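September 5, 2021 – Brarnusen fit-out, guest room mock-up

Great day in the room! The entry corner finally feels like a place somebody would want to walk into with a suitcase. Sun-ja Son brought the second round of door hanger proofs and we spent most of the morning fussing over them, which I loved. Hook opening is better than on the first round. Taras Ivanyshyn wants the slot 5 mm deeper and I think he's right, so that goes to Kutitz with the next order (100 pieces, both messages).

Still to settle: blue or gray ink. Sun-ja's sample card from Seol has both and they look close under the hallway lamps.
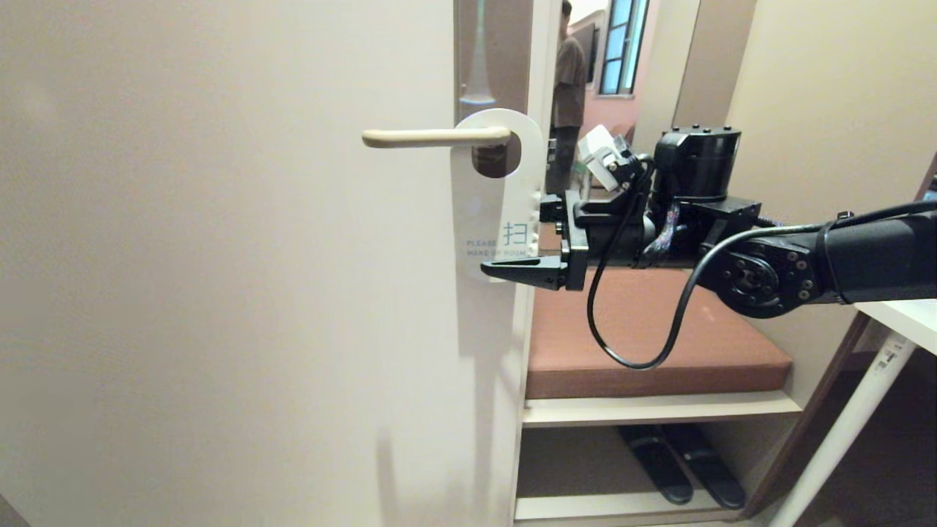
The wording went quicker than I expected. We all like keeping it short, with one big character that can be spotted from down the hall and the English in small capitals for everyone else. The pale blue 扫 with PLEASE MAKE UP ROOM beside it looks so calm against the cream door, and I'm voting blue after all. White tag, tan lever, reddish tan cushion on the bench – lovely together. Slippers stay in the open compartment under the seat, I'm sold on that spot.

Bench notes: Barine quoted 157 for the spare cushion cover, same leatherette. Asked them to keep the rounded front edge. Taras sat there for ages lacing his boots and had no complaints.

To do
– send slot change to Kutitz
– ask Seol for a bigger blue sample
– check door swing again, want a full 90 degrees with a suitcase parked by the bench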